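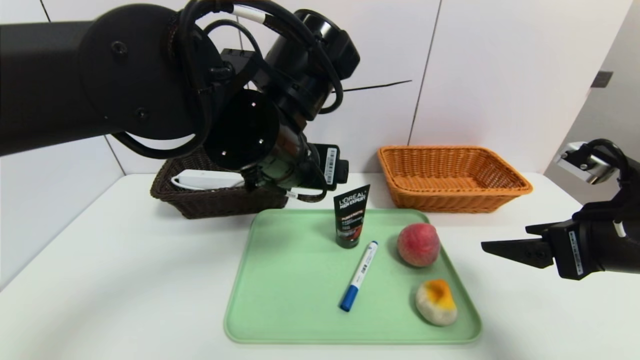
I bought the Fillance tray because my desk had turned into a place where things went to get lost, and I was tired of patting around under mail for a pen. It's a plain plastic tray, sold as a "catchall," and I got it together with the two-basket set from Plultent so I could review them as a team. The tray is a light mint green with rounded corners and a raised lip, and I love the color way more than I expected to (I'm usually a gray and beige person, sorry!). A squeeze tube of L'Oréal Men Expert, a whiteboard marker and a peach all fit on it with plenty of green still showing, plus a little pale bun-shaped thing with an orange-yellow top, so you get an idea of the size.

Let me start with the lip, as that's what sold me. I've owned flat trays before and they're fine until you carry them anywhere. Then the marker rolls, you tilt the other way to save it, and off goes your lip balm. With the Fillance I can walk from the desk to the kitchen counter with a pen, a piece of fruit and my keys on board and so far I haven't dropped a thing. The lip isn't tall, though. If you pile stuff up it's not going to save you.

Cleaning is easy. I wipe it with a damp cloth most days and once a week it gets dish soap in the sink. I had one bad moment with a leaky red pen in the first week, which I left overnight like a genius, and there's still a faint pink shadow if you go looking for it. Dry erase ink came right off. Peach juice too, and I eat a lot of peaches over that tray.

Two gripes. The bottom is slick, so on a smooth white table like mine it slides when you bump it. I stuck on some of those clear cabinet bumpers and that fixed it, but for $27 I'd have liked something on there already. And tall tubes and bottles stand up fine in it until you knock the table, and then they go over. That's probably true of any tray on earth, but the store page makes it look like a bathroom organizer, and I wouldn't buy it for a shelf full of skinny bottles.

Now the baskets! Plultent sells them as a mixed pair, one dark brown and one in a lighter orangey tan. I was worried they'd look mismatched. They do, a little, and I've decided I like it. The dark one lives at the back left of the table and has become the cord basket. Anything white with a cord on it gets dropped in there and I no longer have to look at it, and the dark wicker hides the dust that seems to follow chargers around the house.

The tan one is the prettier of the two. It's rectangular with a nice rounded rim, and I keep trying to give it a job. It was for mail for a while, but envelopes slumped over in it. Then it was for snacks, and crumbs got down into the weave and I had to take it outside and bang it on the porch rail. It spends a lot of its time empty, and you know what? It looks great empty. I may leave it that way until somebody comes over and I need to sweep a whole table's worth of junk into something in 5 seconds flat.

Wicker being wicker, check yours over when it arrives. Mine had a couple of pokey ends inside the dark basket, and I snagged a sweater sleeve on one before I got smart and snipped them with nail scissors. There was also a hay sort of smell for the first few days. Not bad, just noticeable when you opened the door in the morning.

I did have the Kun desktop organizer before all this, the kind with little compartments for everything. I gave it away in November. My problem with it was that every slot had been designed for something I don't own, so I had a sticky note slot full of hair ties and a phone slot full of receipts. A tray doesn't care what you put on it. Lotion next to lunch is allowed. The flip side is that a tray gets messy fast if you never clear it, so every night I take off whatever doesn't belong, and it takes me maybe a minute if I'm not also on the phone.

If you're only going to get one, get the tray. The baskets are nice and I'd buy the pair again on sale, but any old basket with decent sides would hold your cords just as well. I ordered mine through Plaltgate and the box was squashed in one corner, with the baskets inside perfectly fine and the tray wrapped like it was made of glass.

Fillance tray: 5 stars, minus a tiny bit for the slippery bottom. Plultent baskets: 4 stars, and keep your nail scissors handy. I'm already eyeing a second tray for the bathroom counter, even after everything I said about skinny bottles.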